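# Chapter 7: Gathering Good Examples

By now you will have met the idea that a learning system is only as good as what we show it, and I expect you are itching to get to the training itself. Bear with me a little longer, though, as this chapter is about the slow and rather lovely business of collecting the examples in the first place.

We shall work throughout with the Kunmont set, which holds 491 runs of a simulated robot at a dining table - all of them steered by people, and some steered rather badly. 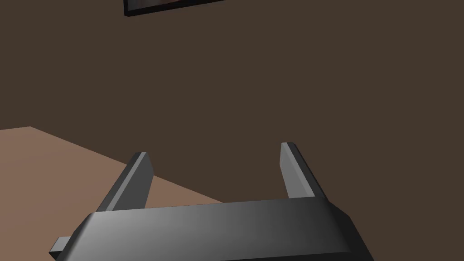
A run, for our purposes, is everything stored between the start signal and the stop signal: the views from the head and the grippers, the joint angles, and the short instruction that the operator was given. Keep those together from the very first day. I once spent most of November matching instructions to the wrong arm movements, and I wouldn't wish it on you.

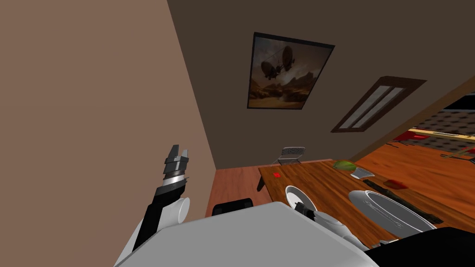
After sorting, 278 runs were kept for training and 19 were put aside for testing. The rest went into a folder called Stellus, which we'll open in Section 7.2, when we ask what a clumsy attempt can teach that a tidy one can't.

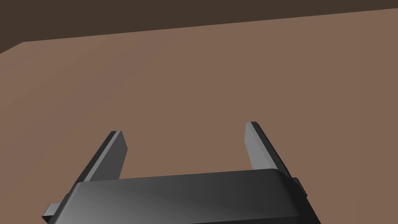

Riet Nijs would have us keep the pauses too, arguing that an operator who stops to think is still giving an example, and that a system trained only on brisk movement never learns to wait.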